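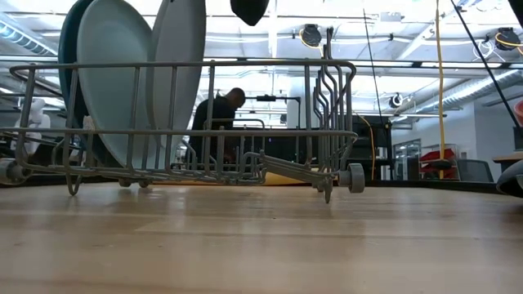
The Porwood Manipulation Laboratory has begun a new round of demonstration gathering for its household tasks programme. This thread sets out how the work is organised and what we intend to release. (1/11)

The present task family is dish handling. Operators guide the arms through placing plates in a rack and taking them out again. Each complete attempt is recorded as one episode, from a neutral starting pose to a neutral finishing pose. (2/11)

Racks are a demanding subject. Thin wire is poorly captured by many depth sensors, and a plate standing on edge is partly hidden by the rails in front of it. Our earlier work with trays and solid bins did not prepare the policy for either condition. (3/11)

The target for this task family is 900 accepted episodes. As of 9 September 2022, 157 have passed review. Collection is being carried out at our Arkthorpe site, with annotation handled by our partners at Merkance. (4/11)

Between episodes, operators change the position of the rack, the spacing of the plates and the angle at which each plate leans. Plates of different colours are used together. A changeover sheet tells the operator which arrangement comes next, so that personal habit does not shape the data. (5/11)

Room lighting and background are left as they are. People work at neighbouring stations throughout the day and may pass through the view of the cameras. We consider this desirable – a kitchen is seldom still, and a policy trained against a plain curtain has served us badly in the past. (6/11)

Failed attempts are kept. A plate that slips, catches on a wire or is set down in the wrong slot is labelled with the type of error and the moment at which it occurs. These episodes do not count toward the target, but they will be included in the release as a separate set. (7/11)

New operators complete 200 practice episodes before their recordings are considered for acceptance. Sessions are limited in length, and an operator may stop at any point. We revised this policy in May, after reviewers noted that movements became abrupt near the end of long sessions. (8/11)

Review follows a written checklist of seven points, among them synchronisation of the camera streams, completeness of the gripper signal and agreement between the task label and the final position of the plate. An episode that fails on any point is returned with a comment. (9/11)

Baseline training will use the Mendes policy framework, our in-house code for learning from demonstration. The configuration files will be published alongside the data. Bowls and cutlery are planned as the next task families, subject to the outcome of the plate trials. (10/11)

Research groups wishing to consult the draft episode format may request a copy through the laboratory's enquiries page. Comments on field names and time stamps are particularly welcome at this stage – both become difficult to change once annotation is well advanced. (11/11)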